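October, bench notes, glue trial, second batch

Started at 9:40. Wimar's rep swears the Prokine wood glue reaches full strength in five minutes at shop temperature. I have heard that one before, from two other makers, and both times I ended up scraping joints apart with a putty knife. So, same beech offcuts as last time, same clamps, no warming the wood first.

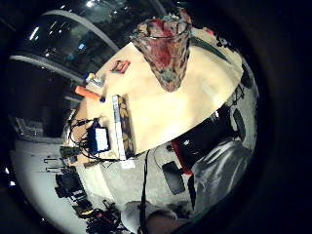 Glass vase on the round table.

Joint 1 pulled apart at 149 on the spring gauge. The sheet promises 318. I know the sheet says "typical", but typical of what? No wood species given, no moisture content, no mention of how long they really left it. Marek Matoušek thinks I spread it too thin. Maybe. I did the next three his way, thick enough to make a mess of the vise, and the first of those let go at the same number.
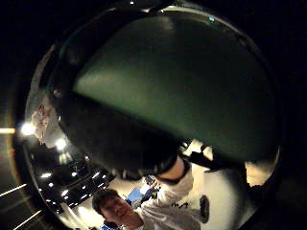
Dark green glove, reflected in a mirrored curve.

Joints 3 and 4 are staying clamped overnight. If they hold it proves only that glue left overnight holds, and our old Jatelel does that for less money. Tub number is 3814, written on the lid in pencil in case we want to send it back.

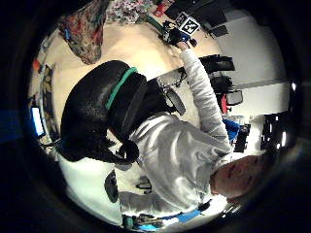 Marek also brought up open time. He's right that it skins over fast, which would be fine for edge strips and hopeless for a chair with eight joints to close. I wouldn't trust it on anything somebody sits on. Skála say they switched over last spring and had no returns, but spring to now is not long in the life of a chair, and they haven't been through a winter of dry heating with it yet.

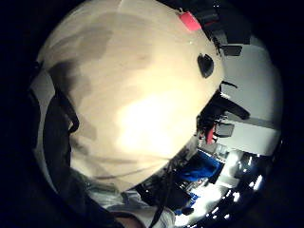 2 min read

To do: weigh the offcuts before gluing, should have done that at the start. Ask Wimar for the actual test report — the brochure doesn't count. Repeat joint 1 with the Jatelel, same spread, same clamp time, so there is something to compare against. No order until then.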